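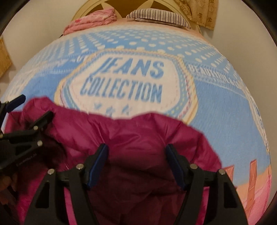 Figure 2. Two-finger gripper on a thin magenta fabric, with a printed blanket beneath it on the bed.

10th March
By the Astis household manipulation group, Milberg

4.2 Picking cloth off cloth

Folding gets most of the attention in work on laundry, but many of our failures came before any fold was tried. The arm had to take one item from a bed and leave the bedding where it was. People do this without looking. For a machine with two fingers, it is still a hard job.

Figure 2 shows the kind of contact we mean. The top item is shiny and lightweight, and it lies in creases between the fingers. The blanket under it is printed with white dots, stars and lettering. Both are soft, and both can end up between the pads. A depth reading alone does not say where one stops and the other starts – the height of a wrinkle can be greater than the step between the two layers.

Color helps in a case like this one, where magenta sits on light blue. We do not think it should be relied on. Printed bedding puts strong edges where there is no edge in the cloth, and our first segmentation model often treated a patch of print as a separate item. Retraining on the Sitompul set reduced this error but did not remove it. Plain sheets gave far less trouble.

We ran 600 pick attempts on beds made up with household linen. In 271 of them the gripper lifted the top item alone. The rest were split between empty grasps and grasps that brought the blanket up as well. We counted an attempt as failed if the lower layer moved at all, even when the arm let go of it afterward. A looser rule would give a better number, but a person clearing a bed would not accept having to make it again.

Pressing harder was not a fix. More downward force made empty grasps less common and double grasps more common. Approaching from the side of a fold worked better than coming straight down, though it needed free space that a bed next to a wall does not always give.

On these results we would not call the chore solved, or close to it. The same arm sorts boxed parts on the Workus shop floor with few errors, and rigid parts tell us little about how it will do with a bedspread.

Related items
Grasp force limits for thin fabrics
The Sitompul set: labels for layered cloth
Workus parts sorting: results through August
Opening drawers with a two-finger gripper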